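List: duvo-users
Subject: Re: [duvo-users] depth holes and bin rim fitting with the wrist camera
Date: 4 March 2021

> We are moving our pick code over to Duvo and the rim fitter keeps
> giving up on us. It finds the rim fine when the bin is bare. Put a
> bag in it and the ellipse jumps around from frame to frame, and the
> planner refuses to commit to an approach. We are on the stock
> parameters. Is there a setting for this, or do people mask the bag
> out first? Also, does anyone filter dark shiny surfaces out of the
> cloud before planning? We get ghosts behind them.

There is no single setting for it. We had the same trouble in January when we moved from the Nesent planner to Duvo, and we ended up changing three things. I'll go through them in the order I would try them.

First, the rim fitter. The stock version takes the highest ring of depth points and fits an ellipse to it. With a clear bag over the rim, the highest points are mostly folds in the plastic, and they come and go with every small change of view. We turned off the "top ring" option and fit to the outer wall of the bin instead, a little below the rim, then project up by the known bin height. You do need the height in your object file. If your bins vary, this won't help much.

Second, stop fitting on single frames. We collect 20 frames while the arm holds still at the pre-approach pose and take the per-pixel median before fitting. Points that show up in fewer than half of the frames are dropped. It costs some time per pick but the planner stopped rejecting the target. The median node is in the Lurnora tools branch, not in the Duvo main tree, so you will have to build it yourself. It has no dependencies beyond what Duvo already pulls in.

A color view from the wrist camera on our setup, so you can compare it with what you are getting: 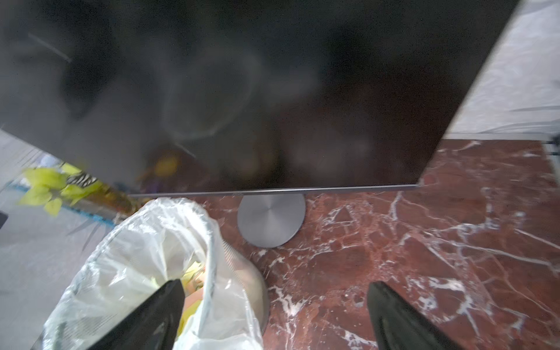

Wrist view, color stream. Lined bin at lower left, TV across the top, marble floor at right.

On your second question, yes, we filter. The TV panel is the worst surface we have. It is black and glossy, and it picks up blurry reflections that the depth stream treats as real geometry some distance behind the glass. The polished marble does it too, less badly. The white veins give good matches, the dark areas between them don't, and you get a floor with pits in it.

We do 2 things about that. For the floor, we fit one plane at startup and snap anything below it back up to the plane. For the panel, we put a box in the collision scene by hand and throw away every point inside or behind it. I would like to detect it automatically, but the hand-placed box works and the TV doesn't move between runs. Make the box bigger than you think you need. A thin box lets stray points through at the edges, mostly along the bezel, and the planner then routes the forearm around things that aren't there.

One more item that may be your real problem. Check whether the gripper fingers are in your self-filter. They sit in view all the time at the bottom of the image, and if one reaches over the rim it gets fitted as part of the bin. The Kariuki finger model that ships with Duvo is 2 mm too narrow on each side compared with ours, so a strip of finger was leaking into the cloud. Padding the mesh fixed it. The padding parameter is in the self-filter config, and it is read only at launch, so restart the node after you change it.

The plane snap is in merge request 785 if you want to try it. It still needs a test for tilted floors. The median node is separate and I have no plans to merge it until the frame count can be changed without a rebuild.

If none of this helps, post a short recording with the depth stream and the joint states together, plus your object file. Depth alone isn't enough to tell whether the self-filter is working.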